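Gripper open day draws a crowd at Plalance

Posted March 2, 2025

Plalance opened its doors to the public this weekend for the first time since moving into the old Stullow building, and people turned up. More than the hosts had chairs for. Coffee ran out before the first talk.

The main draw was the hand-held gripper bench, where visitors could try the same tool the staff use to show a robot how to pick things up. You squeeze, the fingers close, the camera on top records what it sees. Do that enough times with enough objects and the software side has something to learn from. The team wants 3000 recorded pickups for its soft objects set before June, and is about halfway there according to project lead Dilani Sivakumar.

Soft stuff is the hard part, she told the group.

"A box is a box. You grab a stuffed toy and it squashes, it leans, it swings round and shows you the other side of its face," Sivakumar said. "People do it without thinking. We have to record it over and over."

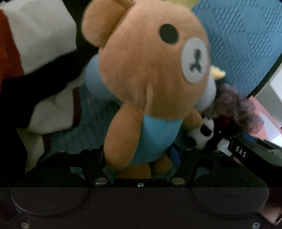

A brown plush bear held between the fingers of the gripper. More plush toys wait behind it.

Line for the bench went out to the hallway by late morning. Kids were quicker at it than their parents, mostly. Walter Quintero drove over from Covora with his two daughters and had three goes himself.

"I thought it would be heavier," he said. "You get the hang of it – then you pinch too low and the thing flops over on you."

Staff asked visitors to go slow, keep the wrist steady and not to worry about dropping anything. Drops get recorded too. Ryszard Kubiak, who built the current version of the tool, spent most of the day re-tightening screws between turns and answering the same question about battery life (a full shift, he says, if you dont leave the camera running over lunch).

Kubiak also gave a short talk on fingers. The old ones were longer and bent to much when two people pulled in different directions, so they got swapped out last year. He passed a pair around the room. They came back with one of the pads missing, later found under a chair.

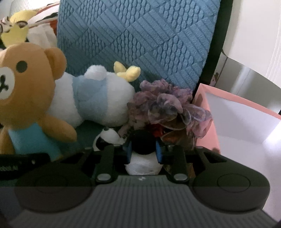
Toys and a ruffled piece of fabric next to the open pink box, with the gripper in front.

The afternoon was supposed to include a full demonstration with the Sowa arm, the one that runs on what the bench records. That started 40 minutes late after a network problem. Sowa did get going in the end and made several attempts at a soft toy while the crowd counted along. Some good grabs, some not. Loudest cheer of the day was for a miss.

Not everyone came for toys. Eugeniusz Czarnecka, retired from a packing plant, wanted to know when any of this would be able to fold a shirt, and asked it at both talks. Sivakumar's answer both times: not this year. She said laundry and other cloth items are on the list after the soft objects set is done.

Jolanta Sikora, who organized the open day, said the turnout was well past what she planned for and there will be another one. Next time in June, date to be set – probably with sign-up slots for the bench so people aren't standing in the hallway. Admission stays free. School groups should write to the front desk ahead of time, groups of more than a dozen will be split in 2.

Parking is behind the building, not on the street. Several visitors got tickets.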